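Equipment Planning Notebook, Soft Goods Handling
Entry: May, opened 9:40 a.m.

Purpose of entry

To record the current position on the second-half equipment request, so that the figures sent to Purchasing agree with those kept in the workshop. The previous entry left three lines open: hand-held grippers, finger pads, and the bench arm. Two of these can now be priced. The third is deferred.

1. Hand-held grippers

The workshop holds eight units, all of the Fukell pattern with riveted linkages. Two are out of service with play in the joints. The supplier will replace linkages at no charge within the first year, but both units are past that term. A repair quotation has been requested and has not arrived.

The request is for four new units at $347 each, $1,388 in total before shipping. Donari offered a lower unit price on condition that pads be bought only from them. Purchasing has advised against an exclusive supply term, and the offer has been set aside. It may be raised again if the order grows past ten units.

2. Finger pads

Pads are the larger running cost and were left out of last year's budget altogether. They were charged to general supplies, which is why that line ran over. They should have a line of their own from now on. The ribbed navy pads are to remain the standard. The smooth gray sample from Skosero costs less, but it was tested on two fabrics only and no decision should rest on that.

Proposed allowance: $600 for the half year, pads and fasteners together. Unused funds should carry over if Purchasing permits it.

3. Test fabrics and surfaces

The original request listed cotton towels of a single size, bought new by the case. This does not match the work. The mixed pile now in use on the panda-print sheet includes a white ribbed towel, a scrunchie, a thin pink cloth with a zigzag edge, a gray sock and a leopard-print cloth. A case of identical towels would tell us little about handling such a mix. The line has been rewritten as assorted household textiles, to be bought secondhand where possible, with an allowance of $125.

Thin items and small items should be bought in greater number than towels. Printed bedding is to be preferred over plain for at least half of the base sheets. 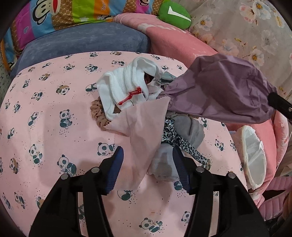 4. Bench arm

Deferred. The Prendergast quotation covers the arm and controller but leaves out the mounting plate, the guarding and the electrical work. Facilities has confirmed that the present circuit at the north bench is shared and will not be approved for this load. A full figure cannot be given until the electrical work has been priced. It is recommended that the arm be moved to the next budget year and that no deposit be paid.

5. Totals and open items

Grippers $1,388, pads and fasteners $600, textiles $125. Total requested: $2,113, exclusive of shipping and tax.

Open:
Repair quotation for the two worn units. If the repair costs more than half the price of a new unit, retire both and amend line 1.
Written reply from Purchasing on carryover of the pad allowance.
Storage. The cabinet is full, and four more units will need a second shelf. No cost entered yet.
Revised Prendergast quotation with plate and guarding included.

Draft request forwarded to Purchasing at 11:15 a.m. Copy placed in the equipment binder behind the gripper service log.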